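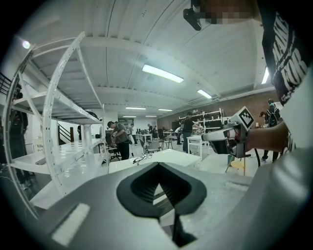
Two hand-held grippers, one of them with a square marker card on top.

From: Wayne Penrose
To: Hornero walkers list
Subject: Re: Hut pass for the Wumbei loop, anyone in?

Nuala Mulligan wrote:

> Hi all, I've been looking at the new hut pass Provura is selling for
> the Wumbei loop and I think we should go for it as a group. It's 600
> a head and covers every night on the route, plus breakfast and the
> shuttle from Udside to the trailhead. They say the huts will be full
> by November and pass holders get first pick of bunks. The high point
> is 3,000 meters, so it's nothing scary, and they rate the whole thing
> "moderate, suitable for all fitness levels." If we book together they
> throw in a guide for the pass day. Can people let me know soon? I'd
> like to send the deposit before the price goes up.
> Nuala

Nuala, thanks for digging into this, and I don't want to be the one who kills it. But I read the same page you did and came away with a different feeling, so let me put my doubts down before anyone sends money.

First, "moderate, suitable for all fitness levels" doesn't mean anything. It's either moderate or it's suitable for everybody. I walked the lower half of the loop years ago, before Provura had anything to do with it, and the climb out of the second valley was a long, hot grind on loose stone. I was fitter then. Two people in our party turned back, and they weren't beginners. If the route has been moved since, fine, but I can't find a map on their site that shows it. There's a drawing with little tents on it. I wouldn't plan a picnic from that drawing.

Second, the huts. "Every night on the route" depends on how many nights they think the route takes. The itinerary has the stretch over the pass down as a single day. When I asked at the desk in Udside last time, the woman there laughed and said most people split it, and there was no hut at the halfway point, only a flat place where people camped. So do we carry tents anyway? If we carry tents, what is the 600 for?
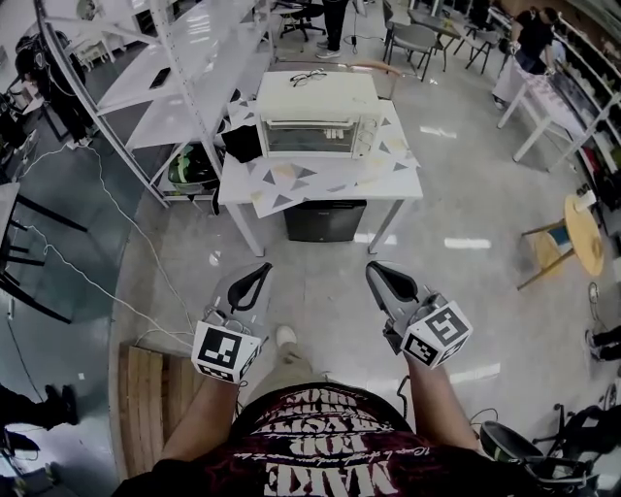 Breakfast, I'll admit, is worth something when you're cold. The shuttle I'm less sure of. There was always a local bus, slow and crowded, and it left at 6 in the morning when it felt like it. It cost next to nothing. Has anyone been out there lately who can say if it still runs?

Third, the guide. One day's guiding "thrown in" could be a person who knows the mountain or it could be someone's nephew walking in front of us. I'd like a name, and I'd like to know how many people that guide takes up at once. I'd also like to know what happens if the weather shuts the pass. Do we get a night back, do we wait in the hut, do we pay extra to wait? Their refund page says "subject to conditions at the time," and I have learned to be nervous around that phrase.

As for the price going up, they've been saying that for as long as I've been getting their emails — the last one said the same thing and the price was the same.

3,000 meters isn't Everest, no. But three of us had headaches well below that on the Hornero trip, and we had gone up slowly. This plan goes from the trailhead to the top hut with no rest day that I can see. I'd want one, and I'd want it written into the pass so we aren't charged for it as an extra.

What I'd suggest is that Nuala writes to them with these questions before there's any deposit. If they come back with a proper map, the hut names and a straight answer on the pass day, I'll put my name down and say sorry for grumbling. If they send the brochure again, I vote we go on our own, take the slow bus and carry the tents. I still have the big stove.

Also, whoever has my blue dry bag, I'd like it back before then.

Wayne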